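Gronow Film Foundation
Home / Programs / Calls and vacancies

Call for Participants: Animation Development Residency

The Gronow Film Foundation invites applications for its residency in animated film, held each year at the Foundation's studios in Nernusberg. The residency supports directors, writers and graphic artists who are developing a first or second animated feature. It begins in September and lasts 18 weeks.

Applications are open to individuals and to teams of two. Previous experience in animation is not required, but applicants must be able to show a completed body of work in a related field, such as comics, illustration, puppetry, live-action short film or theater design. Applicants who have already directed more than one feature-length film are not eligible.

About the residency

Residents receive a private workroom, access to the shared editing suites and sound booth, and a place in the weekly story workshop. Each project is assigned a story adviser and a production adviser, who meet with the resident every two weeks. The program is led by Emlyn Kemeys, head of development, who has overseen the selection and mentoring of projects since the residency was established.

The residency is intended for work at the script and storyboard stage. By the end of the period, each resident is expected to deliver a full draft of the screenplay, a storyboard or animatic of at least one sequence, and a short statement on visual style. Residents keep all rights to their work. The Foundation asks only for an acknowledgment in the closing credits of any finished film.

The Foundation has no preference as to technique. Hand-drawn, stop-motion, cutout and computer animation are all welcome, as are projects that combine them. Films for adult audiences and films for children are judged by the same standards. Adaptations may be submitted if the applicant holds the rights or can provide a letter from the rights holder.
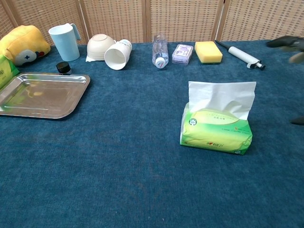

A table with a rattan screen behind it.

Financial terms

Each selected project receives a monthly grant of $3,000. Teams of two share one grant. The Foundation also covers travel to and from Nernusberg and provides a furnished apartment within walking distance of the studios. Meals, insurance and personal materials are the responsibility of the resident. A limited materials fund is available for stop-motion and puppet projects – requests should be included with the application budget.

Residents may continue outside work during the program, provided that it does not interfere with the workshop and adviser meetings. Attendance at these is mandatory.

Public presentation

In the final week, residents present their projects at the Cesent, the Foundation's 483-seat theater. Each presentation lasts 45 minutes, including time for questions from the audience. Invited guests include producers, distributors and festival programmers. Presentations are given in English. Residents who prefer not to show unfinished images in public may read from the screenplay instead.

How to apply

Applications must be submitted through the online form as a single file containing the following:

A synopsis of no more than two pages
Ten pages of the screenplay or the equivalent in storyboards
A portfolio or a link to completed work
A letter explaining the present state of the project and the work planned for the residency
A simple budget, if materials funding is requested
Contact details for one professional reference 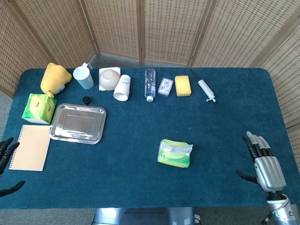 Incomplete applications will not be reviewed. Synopses and letters should be in English; screenplay pages may be submitted in another language if an English translation is attached. Please do not send original artwork, as the Foundation cannot guarantee its return.

Selection

A panel of working filmmakers reads all eligible applications and prepares a short list. Short-listed applicants are invited to an interview by video call with Emlyn Kemeys and two members of the panel. All applicants are notified of the result by email. Owing to the number of submissions, individual comments can be given only to those who reach the interview stage.

One place is reserved for the Grirkau Fellow, an artist coming to film from comics or graphic novels. No separate application is needed; eligible applicants should check the Grirkau box on the form. Applicants who are not selected for the fellowship remain under consideration for the other places.

The Foundation welcomes applicants of every background and nationality. The workrooms and theater are accessible by elevator. Applicants who need an adjustment at any stage of the process may contact the development office before submitting the form. The office is open from 9:00 a.m. to 4:30 p.m.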